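The pink tray finally has a job

Sat 16 March

I have been sorting out my hobby table all week and I am so happy with it that I have to write it down somewhere! The table is the one I brought with me when I moved to Kodilstead in August, and since then it has been the place where everything lands. Mail, batteries, thread, two pairs of scissors that don't cut, the good scissors (under the mail), and beads. So many beads.

I started by taking every single thing off and putting it on the bed, which I recommend if you want to be forced to finish before bedtime. Then I wiped the table down and just looked at it for a bit. I had forgotten what a nice color it is!

The beads took longest. I had a bag of 700 glass ones from Cordier, bought in a sale, plus a bag of 100 wooden ones that split in my drawer sometime over the winter. They had gone everywhere, into the pencil cup, into an envelope of receipts, and one into a glove. I picked the wooden ones out while listening to the radio and it was a lovely evening. The glass ones are now in jam jars on the shelf where the light gets at them, and I keep walking past just to look.

My rule for the rest was that if I hadn't used it since the move, it went in the give-away bag. I broke the rule for a tin of buttons. I also broke it for the ribbon, but only the green.

The other big change is that I don't keep anything on the table for good anymore. Projects come out, get worked on, and go back to the shelf. I've made one necklace and half a bracelet this way and I found the clasp for the bracelet on the first try, which has never happened to me before!

Next up is a long necklace in the glass beads, blue and a smoky gray, and I want to lay out the whole pattern before I string any of it. I've always done that on a saucer and the beads chase each other around the rim. The pink tray is going to be so much better, with that flat floor and walls that slope up on all four sides, and I love how it looks on the brown tabletop, with the silver case up in the corner. It's still empty because I can't decide between two patterns. I'll pick one tomorrow over coffee and tell you how the first row goes.

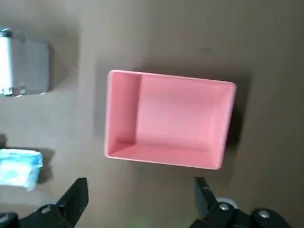
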